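Good practice in two-arm robot cells: call for participants

Uromden is looking for people to join a working group that will test and revise our code of practice for small two-arm robot cells. The work is based at our Brurthorpe site and begins in February. Places are open to robot operators, technicians, safety representatives, trainers and anyone who writes work instructions for a living. You do not need a degree, and you do not need to be employed at present.

Background

The current code was written for single arms working behind a guard. It has 28 clauses. Several of them make little sense when two arms share one tabletop and a person reaches in between runs to set out the objects. Sites have dealt with this by adding notes of their own, and the notes do not agree with one another. At Datstead the operator must press the stop before moving any object on the table. At Brurthorpe a software pause is accepted if both arms are in the parked position. We want one rule that both sites can follow and that a new starter can learn in a morning.

We also want the code to cover matters it leaves out at present:

Marking of start positions on the work surface, and who may move a marker
Minimum gap between grippers when both arms are under power
Routing and fixing of cables that move with the arm
Access to electronics mounted at the edge of the base
Handover between operators in the middle of a batch
What is written down after a contact between arms, however light
First aid provision, and how it is kept apart from objects used in tasks

The last point was raised by three separate teams. Task objects are often ordinary household goods, and a first aid case or a box of bandages may be on the table to be handled by the arms. The draft says that anything used as a task object must not be counted as part of the room's first aid supply, and that the real supply must be kept outside the cell, in a fixed place, with its contents checked monthly.

What participants will do

You will attend six sessions of half a day each. In the first two you will carry out set tasks in a cell under the existing code, with a trained operator beside you, and note every clause that was unclear, impossible or ignored. In the next three you will repeat the tasks under the draft code. The final session is a meeting to agree wording. Between sessions there is some reading, roughly 28 pages in all.

Tasks are short and mostly concern setting out. You will place objects for the arms to handle, check their positions against the tape, clear your hands, call out, and release the cell to the operator. You will not be asked to program anything.
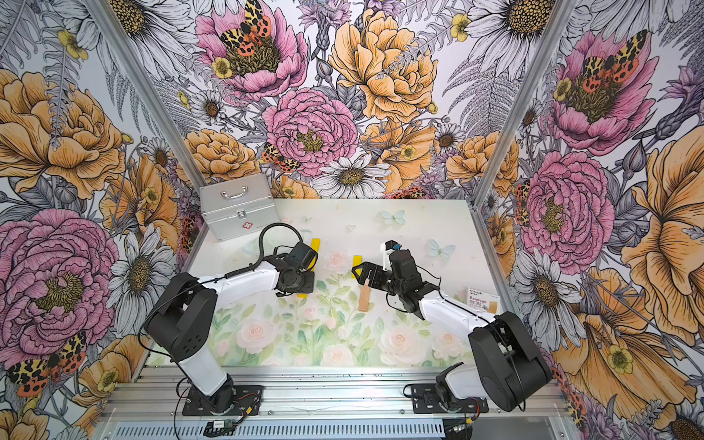

Pierina Donati took part in the trial round and asked that anyone applying be told how slow the setting out feels at first. She wrote in her feedback form that she had expected the arms to be the difficult part, and that most of her notes were about tape: "If a marker has lifted at one corner, do I press it down, replace it or report it? The code said nothing, so I did all three on different days." She also thought the call before release should be the same two words at every site. Both comments have gone into the draft, as clauses 9 and 14.

Who we are looking for

We would like a mixed group. You should be able to:

Read a procedure closely and say where it goes wrong
Write clear notes by hand or on a tablet
Reach across a worktop of ordinary height, standing or seated
Attend at least five of the six sessions

Experience with robots is welcome but is required for only half of the places. The remaining places are kept for people who have worked with other machinery or in training, inspection or stores. Please tell us about any adjustments you need. The bench height can be changed and there is step-free access from the car park.

Staff of Morelli, who supply our benches, may apply but will not take part in the discussion of clauses on bench fixing.

Conduct in the cell

All participants work under the site rules from the first day, including while we are testing changes to them. Long hair is tied back, lanyards and loose jewellery come off, and sleeves are fastened or rolled above the elbow. Nobody reaches into the cell until the operator has confirmed that both arms are stopped. Anyone in the room may call a stop for any reason and will not be asked to justify it at the time. Phones stay in the lockers.

Sessions are recorded by cameras in the cell. The recordings are used to check the written notes and are seen only by the working group and the site safety lead. You may ask to see any recording in which you appear.

Payment

Participants receive £800 for the full series, paid in two halves, after the third and sixth sessions. If you have to withdraw, you will be paid for the sessions you attended. Travel is refunded on production of a ticket or a mileage form. Lunch is provided at the final session only.

How to apply

Send one page saying what work you have done and describing one rule, at any workplace, that you thought was badly written and how you would change it. We read this part most carefully. Please give the reference UR 305 and say whether you can travel to Datstead for one session if needed.

Applications close on 24/09/2019. Shortlisted applicants will be invited to Brurthorpe for a short visit, which includes the site induction and a chance to read the existing code. Late applications will be held for the reserve list.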